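Sealing a stone worktop next to timber

Clear the worktop and wash it with a pH-neutral cleaner. Do not use vinegar or limescale remover on marble. Leave it to dry overnight, longer in a cold kitchen.

Test a hidden spot first. Put down a few drops of water and wait four minutes. If the stone darkens, it will take sealer.

Run low-tack tape along the timber side of the joint. Impregnating sealer can leave a patchy film on oiled wood.

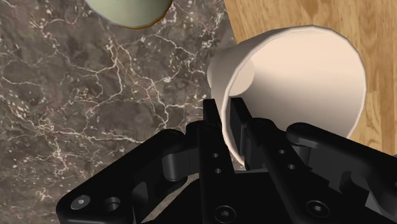

Apply the sealer with a lint-free cloth, in sections no wider than 70 cm. Keep the surface wet for the dwell time on the tin — and wipe off all residue before it hazes. A second coat, if needed, goes on after 30 minutes.

Remove the tape while the last coat is fresh. Re-oil the timber separately, once the stone has cured.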